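The Case for Plain Words in Medicine Leaflets

Jan 24, 2019

Every dispensed medicine in this country comes with a folded sheet of paper, and most of those sheets go into the bin with the box. The position of this organisation has for some years been that the patient leaflet deserves a full rewrite. Successive reviews have preferred to adjust it. Headings have been reordered, a summary panel has been tried and withdrawn, and the type has grown by half a point. The words themselves have hardly moved.

The difficulty begins with the question of whom the leaflet is for. In law it is for the patient. In practice it is drafted by people whose first concern is that nothing should be left out, and it is checked by people whose first concern is the same. A sheet prepared in that way will be complete. It will list drowsiness and liver failure in the same size of type, a few lines apart, and leave the reader to work out which of the two is likely to trouble them on a Tuesday afternoon.

Our members in Stelley and Delldale looked at this over the course of last year. A group of 525 adults, all of them taking at least one long-term medicine, were asked to read the leaflet for a common blood pressure tablet and then to say what they would do if they missed a dose. The leaflet ran to a little over 3000 words. The instruction on missed doses was present, correct and on the reverse side. Fewer than half of those taking part found it without help, and a good number of those who did find it were unsure what "as soon as you remember" meant when they had remembered at bedtime.

It would be easy to say that people should read more carefully. We do not accept this. A person opening a new medicine is often unwell, often worried and sometimes reading on behalf of somebody else. The standard ought to be set for that reader. Pharmacists in Staniforth told us that the questions they hear at the counter are nearly always the same few: when to take it, whether it can be taken with food, what to do about a drink at a wedding, and which side effects mean a telephone call. These matters could be answered in 200 words. They seldom are.

There is a serious argument on the other side and it should be given its due. Manufacturers point out that a rare effect left off the sheet may be the very one that harms a particular patient, and that a court will ask why it was omitted. Regulators add that patients have a right to full information and that it is not for an editor to decide which risks a person may know about. Both points are sound. Neither requires that everything be printed at the same length, in the same order and with the same weight. A short first page, with the full account behind it, would withhold nothing.

Frequency is a further problem. The accepted terms, from "very common" down to "very rare", have fixed meanings to those who write leaflets and quite different meanings to everyone else. To the drafter, "common" may describe an effect that most patients will never have. To a patient, a common side effect is one they should expect. Several of the people in our reading group said that they had at some time put off starting a medicine because of that single word. We would prefer plain numbers, stated as so many people in so many, with the same bottom figure used throughout. Where a leaflet says that an effect was seen in one person in 500, the reader can weigh it. If the next line changes to a percentage, much of the benefit is lost.

We would also ask for more honesty about what is not known. Many effects are listed with no indication of whether they fade after a week or last as long as the treatment. Tiredness is a good example. Patients who have been told that it usually passes will often bear it. Patients who have been told only that it may occur tend to stop the tablets and say nothing about it until their next appointment, by which time the prescriber has drawn the wrong conclusion about whether the medicine works. 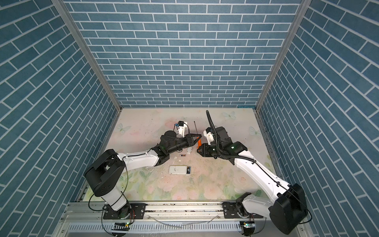 Two robot arms in a brick-patterned booth, with a floor panel of roses and butterflies.

Translation has received too little attention. The Gundutel clinic group, which serves a number of language communities, reports that families frequently rely on a child to read the leaflet aloud. The child is faced with "hypersensitivity" and "contraindicated" and does what any sensible child would do, and leaves them out. Simple English is easier to translate, whether by a professional or by a ten-year-old at the kitchen table. A rewrite of the English text would therefore do some good in every other language before any further money was spent.

On the matter of cost, we recognise that changing a leaflet is not a small task. Each change must be approved, printed and matched to the correct batch. We do not ask for every sheet to be replaced at once. The medicines most often prescribed for long-term use should come first, and new products should be required to meet the revised standard from the day they are licensed. Existing leaflets could then be brought into line when they next fall due for review.

We would add one condition. No revised leaflet should be approved until it has been read by people who take the medicine, and their difficulties with it should be recorded and published together with the final text. User testing is already required in many cases, but the results are rarely seen outside the company, and a pass mark reached on the third attempt looks the same as one reached on the first.

The present consultation remains open until July. We urge members to respond, and to enclose with their response a leaflet from their own medicine cupboard, marked in pen wherever the meaning was unclear.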